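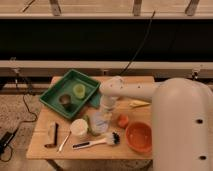 공동 유언집행자 중 한 명이 사임하면 남은 한 명이 단독으로 상속재산을 처분할 수 있습니까?
유언장에 "공동으로만 집행한다"는 문구가 있는지에 따라 다릅니다. 문구가 있으면 법원에 후임 선임부터 청구해야 하고, 없으면 남은 집행자의 서명으로 진행합니다.

지난주 Marama Gilchrist 님 글에 대한 답입니다.

> Lincombe 사건에서 McAlister 씨가 1월에 사임서를 냈습니다.
> 유언장 7조에는 "두 사람이 함께"라고만 되어 있습니다.
> 토지 260평 매매계약을 그대로 진행해도 될까요?
> 계약금 800만 원은 이미 받았습니다.
> Marama

7조는 공동집행 조항으로 읽는 편이 안전합니다. 잔금일을 미루고 후임 선임 청구를 먼저 하십시오. Reder 쪽 대리인에게는 서면으로 알리고 연기 합의서를 받아 두시면 됩니다. 계약금은 별도 계좌에 그대로 두십시오.

Brullar 사건 때 쓴 청구서 양식은 자료실 2485번에 있습니다. 첨부 목록 4번 항목은 예전 서식이니 빼고 쓰세요. 사임서 원본에 날짜가 있는지도 확인 바랍니다. 화요일 오후에는 통화가 됩니다.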